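2026-01-09
Hand-held grippers, second go on the white table

Carrying on from the notes before the break. Glenys wants a yes or no on the Wilach fingers by February, so today was supposed to settle it. It didn't, quite.

Setup: two units, A and B, same general design. A with the new Wilach fingertips, B left on the old Drillell set. Logging through the Fusia box, firmware untouched. Headset pairing took three tries for B and one for A, and I don't believe that has anything to do with the grippers. Deividas thinks it does. He can prove it.

Backlund's sheet says the new tips hold a small flat part "without visible slip over the full stroke." I would like to know whose stroke. We ran 30 picks per unit with the plastic shims, same person squeezing, same tray. A dropped 8. That is better than last time, but last time we had the other shims, which are rougher, and I had written down that we should never compare across shims. So no comparison. B's count is in the log and I want to go through it again before putting it here, as two of the picks were restarted halfway.

What I can say without the log: the jagged edge on the tips grabs the shim corner well and the shim face badly. If you come in square it's fine. Come in at any angle and only one side bites. A person corrects for that without noticing, and this is my whole problem with testing by hand. We are grading the wrist as much as the finger. 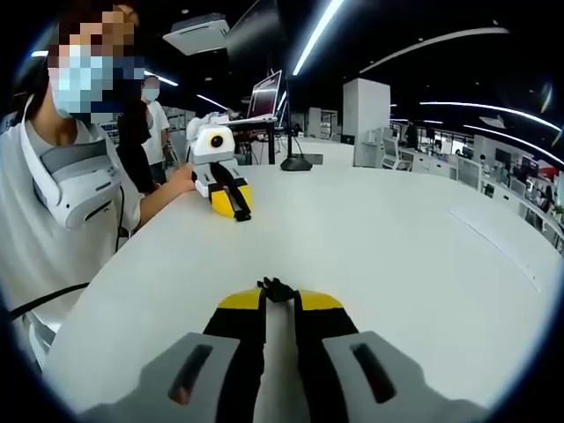
View from the hand-held gripper, closed up, yellow tip covers and black fingertips in front. Second gripper farther back on the table.

On the camera side, I'm less grumpy. The wide lens gets both tips and most of the table, and the tips stay in view when the jaws are closed. Ceiling lights are the weak point. They come through as long bright lines and there's a faint streak of flare up near the edge on the right. Deividas says the training side won't care. Maybe. I'd still like one session with the overhead row off before we say that to Glenys in writing.

Frame counts: 471 in the short calibration clip from A. B's clip came out shorter and I don't know why. Same button, same countdown. Could be the Fusia box trimming the start, could be me. Needs a repeat with a stopwatch next to it.

Yellow covers – they pop on nicely, but I could turn the left one on A with a fingernail after the last run. Glenys Prydderch asked for a drop of glue. I'd hold off until we know if we're keeping this set.

Claim in the proposal that the swap takes "under a minute": it took Deividas Stankevičius almost 30 with the hunt for the right driver included. Fair or not, that's the number I'm writing down.

To do
– recount B from the log, mark the restarts
– angled approach, jig instead of a hand
– lights off session
– ask Backlund what part they tested on
– B calibration clip again

Leaning no on the fingers for now, yes on the camera.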